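From: Marin Mladenović
To: grellgate-swim
Date: 9 July 2022
Subject: Re: [grellgate-swim] towels, again

Quick one, am on my way out the door.

On the towel question first. I wrote in February:

> Can we please stop buying the big fluffy bath sheets for the
> Gukow weekend. They take forever to dry, they fill the van, and
> by the second morning everyone has a damp one and is grumpy.
> Would rather have more of the thin ones, even if they're ugly.
> Also who has the Plosier bag??

Still think so. Plosier bag turned up, thanks, it was under the spare wetsuits.

Three people wrote back off list wanting microfiber. I'm against. Fine for camping, horrible after cold water, it just pushes the wet around. Plain terry, mid weight, washed twice before we go so it stops shedding. No fabric softener!! Softener is why last year's lot wouldn't soak up anything. If yours already have it on them, hot wash, cup of white vinegar, no soap, then again with nothing.

Pictures, then the rest. 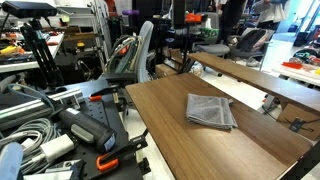
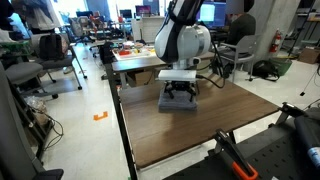
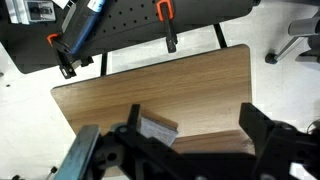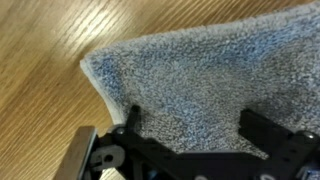

GUKOW WEEKEND: WHAT TO BRING

Towels: two each, gray or any dark color. The lake is brown at the shallow end and white ones never come back from it. Put your name on the tag with laundry pen, not on the towel itself, it bleeds.

Folding. In thirds the long way, then in half, then half again. Stacks better than rolled in the Petek crates, I've tried both. If you roll yours I will refold it and be annoying about it.

Drying. There's one line behind the cabin and 19 of us, so do the math. Bring five clothespins each, wooden if you've got them, the plastic ones snapped last time. Shake the towel hard before you hang it, it helps with the scratchy feel. Nothing on the porch rail please, the owner asked us twice.

Other stuff: wool hat, flask, something for your feet (path down is all stones now, they took the matting up). Three of you still owe me the form with the emergency contact. You know who you are, or if you dont, ask.

Cars. We have room for everybody if the Grellgate lot can take the crates. Leaving from the usual lot at 7, I won't wait past quarter after. Somebody has to pick up the key in the village on the way thru, can't be me this time, I'm coming from the other side. Write back if you can do it.

Washing afterward. I'll take the shared towels home same as before but PLEASE no wet ones tied up in plastic bags. Had two like that last summer and didn't find them till the next week. Vinegar did not save those.

Food is a separate thread, don't reply about food here.

Marin

--
grellgate-swim mailing list
To leave the list, write to the list owner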